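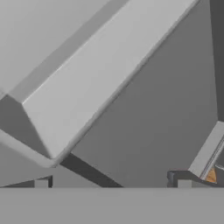 Clusel Brewery Visitors' Group
Minutes of the meeting held on 5th September in the old malt loft

The chair opened by thanking everyone for a cracking summer. The tour desk reported 2564 visitors for the season, our best yet, and there was a round of applause for the guides, who have been on their feet since spring and still turned up tonight with cake.

Minutes of the last meeting
Agreed, with one correction: the tasting room sink is to be moved to the left of the door, as shown on the Sadowski drawing.

1. The cellar tour
The new route was tried out with a party of 23 and everyone loved it. Going down to the cellars first and finishing up in the mash house means people come out into the warm smell of the grain, and then it's straight across the yard for a glass of something! The guides asked for a handrail on the second flight of steps. Agreed. A quote from Gasmont has come in and will be sent round.

2. Display boards for the bottling hall
The wording for the first set of boards is finished and reads beautifully, especially the part on the cooper's yard and the horses. Sadowski will print them once the colours are settled. There was a long and very cheerful discussion about this. Cream was thought too easily marked and bottle green too dark for the far wall. A smooth, plain mid-grey, a touch lighter towards the upper left and darker towards the lower right, found a lot of friends, as the old labels would stand out well against it. Samples to be brought next time in grey and in the dark red from the dray doors.

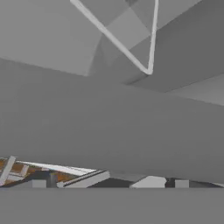

3. Harvest ale
The Brullimik hops are in and the brewhouse team are thrilled with them (a jar was passed round and came back rather emptier). The harvest ale will be brewed in two batches, with the first going on at the visitor bar in October. The label is still to be drawn. One member is keen on a very plain look, with broad sloping planes in light and dark grey and hardly any lettering, and offered to sketch it. Others would like a hop flower on it somewhere. Both versions to be seen before a choice is made.

4. Open evening
Tickets will be limited to 200, including families of staff. The brass band has said yes, which is wonderful news. Pies to be ordered from the usual baker, with more of the cheese and onion this time.

5. Any other business
The shop has run out of tea towels again. More to be ordered, same design.
The yard gate sticks. Brewery maintenance to plane the bottom edge.

Next meeting: in October, same place, after the last tour.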